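The Two-Minute Lie

By Welington Teixeira

My dentist in Sanside has a way of asking how often I floss that makes me feel I am under oath. I always say "most nights." She writes something down. It is a longer word than "most nights."

I have been lying to dental professionals since the age of nine, and until this year I assumed I was alone in it. Then I started asking people at dinner, a habit that has done nothing for my social life, and found that almost everyone I know gives the same testimony. One friend flosses hard for the 30 hours before an appointment, like a student who has been told there will be a quiz, and arrives with gums so sore that he might as well bring a signed confession.

The bathroom is the last room in the house where we are expected to improve ourselves without an audience, and it has filled up to match. My own shelf holds a tongue scraper, a jar of Cornetia charcoal paste that turned the sink gray, and a bottle of Holub mouthwash so strong that the cat leaves the room when I open it. I bought the lot in December, the month when I am most willing to believe things about January.

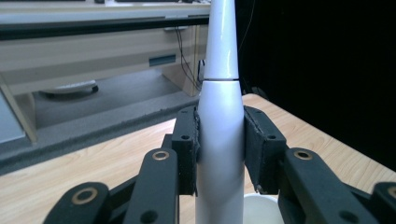
Shopping for this stuff is its own kind of punishment. The drugstore on my corner gives toothpaste more wall than it gives bread. There is paste for coffee drinkers and paste for wine drinkers, though I have yet to find one for people who drink both before noon on vacation. I stood there long enough last month that a clerk asked if I needed help. I said I was just looking, which is a strange thing to say to toothpaste.

I came home with Tostis, because it was on sale and the box was blue. It tastes like a candy cane that has been to college.

My grandmother brushed with baking soda and a finger for a good part of her childhood, and she kept most of her teeth into old age. She liked to mention this whenever I complained about a filling. She also believed that cold soup caused deafness, so I take her as a mixed authority, but I think about that finger every time I pay for something with the word "advanced" on it.

I did try to reform. For one stretch this summer I brushed for the full two minutes, morning and night, with a kitchen timer balanced on the toilet tank. Two minutes is a very long time to look at your own face. I learned that my left eyebrow is higher than my right and that I can't hum with foam in my mouth. Then the timer fell in, and I took it as a sign.

My next cleaning is coming up. I have found the floss, behind the cotton balls, still in its wrapper. I plan to open it tonight, or possibly tomorrow, and when she asks, I am going to say "some nights" and see what she writes down.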